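Oil or hardwax for a kitchen table?
Tretside Shed Forum > Finishing
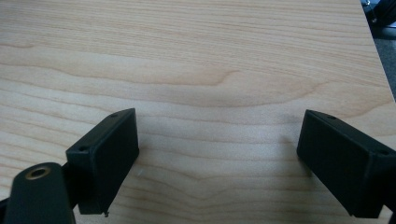
The top as it stands. Love that hook in the grain near the upper middle.

grullora_bench
Hi all, first proper table and I'm completely hooked on this hobby. I bought the top off Américo Matos at the Macedo yard, who had it down as maple from a job that fell through, and I've sanded it up through the grits over a couple of evenings. Now I'm stuck on the finish. It's for the kitchen, two kids, lots of spaghetti. I want to keep the pale colour if I possibly can. Oil? Hardwax oil? Something out of a tin that says poly? Tell me what you'd do!

Fliver
Gorgeous figure, those ripples are going to be lovely with a finish on. Hardwax, no question. Two thin coats, buff each one off properly, and leave it 7 days before anybody puts a plate on it. Do a test on the underside first as some of them go quite yellow.

tulin_y
Disagree with Fliver, sorry mate. Hardwax is beautiful on a sideboard but I did our kitchen table with it and the kids' end was grey and patchy within the year. Water-based poly in matt. It hardly shifts the colour and you can wipe tomato sauce off it all day long.
Tülin

Fliver
And when the poly scratches you've got to take the whole lot back. With hardwax you rub out the bad bit and go again, takes me 14 minutes including finding the rag.

tulin_y
Ours hasn't needed it! Four coats, light sand between, still going. I do agree about testing underneath though.

oldplane
Are we sure it's maple? Looks like it could be birch to me. Won't change the finish much but birch can go blotchy if you ever decide to stain it.

grullora_bench
Not staining, promise. I only have Américo's word for the maple and he did say "pretty sure". How would I tell?

oldplane
Tough from a photo. Plane a sliver of end grain with a really sharp blade and look at it under a loupe. In birch the pores are usually easier to pick out, in maple they're tiny. Put up a close-up and a few of us will have a go.

marnie_k
Whatever you choose, do the underside as well, same number of coats. I skipped it on my first one and it cupped over winter. Cheap lesson compared to some of mine, but still.

Fliver
Seconding marnie. And leave some slack in the screw holes where the top meets the rails, it'll want to move with the seasons.

grullora_bench
This is brilliant, thank you. I've got offcuts from the same board so I'm doing one in each and letting the kids loose on them with beetroot and texta. Results when they're in!

tulin_y
Beetroot is evil. Add turmeric.

oldplane
Don't forget the end grain shot.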